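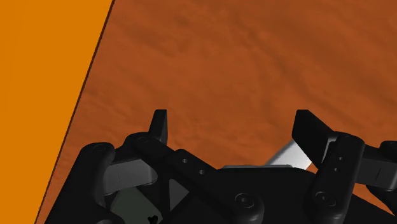

## 4. Comparing grippers in the simulator

Do section 3 first. If the arm doesn't move to home when you press Reset, stop and go back - nothing below will work.

You'll be running the same pick with two grippers, the Ashby (two parallel jaws) and the Joson (linkage fingers), and logging both. Same bar, same table, same arm. Only the gripper file and its settings change. Allow a morning the first time.

### 4.1 Before you start

- Prilevov controller running, status green
- Scene file `table_bar` loaded, not `table_bar_old`
- Both gripper files in the `hands` folder
- Log folder empty, or renamed to something you'll recognise later
- Wrist view and room view both switched on

**Note:** `table_bar_old` still has the heavier bar in it. Results from it can't be mixed with the new ones. Paora Mudgway is meant to be deleting it.

### 4.2 Load the gripper

1. Press Pause. Always pause before swapping hands.
2. Hand > Remove. Wait for the wrist to show bare.
3. Hand > Load, pick the Ashby file.
4. Check the mount angle reads 0. If it reads 90 the file was saved sideways. Type 0, press Apply.
5. Open and close once from the slider. Both fingers should move together.
6. Press Play.

**Caution:** don't swap hands while the sim is playing. The arm loses its weight setting and swings. No harm done to anything real but you lose the run, and the log gets a spike in it that wrecks the averages.

### 4.3 Set the views

1. Wrist view: pull the near clip in until the fingertips show complete. Too far out and they get sliced off.
2. Room view: leave on the saved position. If somebody has dragged it, View > Restore.
3. Set both to 40 frames a second. Mismatched rates put the two recordings out of step and you'll be lining them up by hand.
4. Shadows on for the room view. Makes it much easier to judge height over the table.

The wrist view is the one to trust for finger contact. Room view is for the approach - whether the hand comes down straight, whether the arm is going to clip the laptop on the way past.

### 4.4 Run the pick

1. Load the script `bar_lift`.
2. Set closing force to 9. Same number for both grippers, don't tune it yet.
3. Set height over table to 400 for the start pose.
4. Press Step, not Run, for the first go. Hand comes down, stops over the bar.
5. Look at where the fingers sit. They want to be either side of the bar near its middle. Off to one end, nudge the bar target in the script, not the arm.
6. Step again to close. Step again to lift.
7. Happy with it? Reset, then Run.

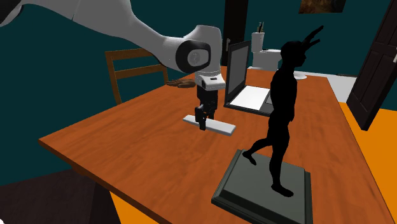 *Fig. 4.2 - Room view, jaws down at the bar.*

**Note:** the bar lies at a slight angle on the table. Leave it like that. Squaring it up flatters the parallel jaws and the comparision is no use.

**Note:** leave the statue and laptop where they are too. The path planner treats them as obstacles and moving either one changes the route.

### 4.5 Swap and repeat

1. Pause. Remove the Ashby hand, load the Joson.
2. Redo the slider check. Linkage fingers swing as they close so the tips travel further than you expect. Watch the clearance under them.
3. Raise the grasp height one notch. Leave it where it was and the tips can catch the table top.
4. Same script, same force. Step through once, then Run.
5. Save as a new log. Do NOT let it append.

**Caution:** if the fingers shake after closing, press Pause straight away. Nearly always the contact setting, left on Hard from somebody elses test. Put it to Medium and start that run again from Reset.

### 4.6 Reading the log

Each run writes one line. The columns that matter:

| Column | Meaning |
|---|---|
| `touch` | time from start to first contact |
| `slip` | how far the bar moved in the fingers during the lift |
| `tilt` | angle of the bar at the top |
| `code` | 0 is fine, anything else see below |

Compare `slip` first, then `tilt`. A low slip with a big tilt usually means an off-centre grasp, so go back to 4.4 step 5 before blaming the gripper.

**Code 628** - fingers closed on nothing. Bar target is wrong, or the scene was reset without the script being reloaded. Reload the script, run again. Gets you every time after a lunch break.

Any other code, send the log and the scene file to Ognjen Leka at Deltbridge. Both files please, the log on its own doesn't say which settings you had.

### 4.7 Shutting down

1. Pause.
2. Arm > Home. Wait for it.
3. Save logs, close the views, then stop the controller. In that order - stop the controller first and the last log may not write.

Changing the closing force is in section 5.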